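# Chapter 5: Length, Width, and Area

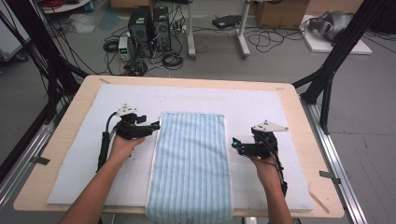 Area is the amount of flat surface a shape covers. A length can be measured with a string or a ruler, but a surface has to be measured with something that is itself flat, and the usual choice is a square. If the squares are all the same size, two people working apart will get the same answer. Grid lines make the work easier. The white board in the opening photograph carries a faint grid of thin gray lines, and a striped towel lies flat over part of it. To estimate how much of a gridded surface an object covers, look at where its edges meet the lines and work inward from there. The object has to be flat, as a fold hides part of its surface.

In this chapter you will find the area of rectangles, then of shapes that can be cut into rectangles, and last of shapes with curved edges. You will need graph paper, scissors, and a ruler marked in inches.

## 5.1 A Floor in Trarville

In April, Widad Akl measured the main room of a house in Trarville before ordering floor tile. The room was 51 feet along one wall, counting the alcove at the end. She wrote down that length and one width, multiplied them, and got 1,022 square feet after rounding up. Her partner, Duarte Guerreiro, measured again and found that the alcove was 2 feet narrower than the rest of the room. The order was too large.

Both of them measured correctly. The error came from treating the floor as a single rectangle when it was made of two. Section 5.3 returns to this room and gives the full drawing.

**Area of a rectangle.** Multiply the length by the width. Both must be in the same unit before you multiply. If the unit is feet, the area is in square feet.

### Before You Begin

1. Draw a rectangle on graph paper so that its sides follow the lines. Find its area by counting squares, then by multiplying.
2. Trace your hand on the same paper. Count the whole squares first. Decide what to do with the partial squares and write down your rule.
3. Compare your rule with a classmate's.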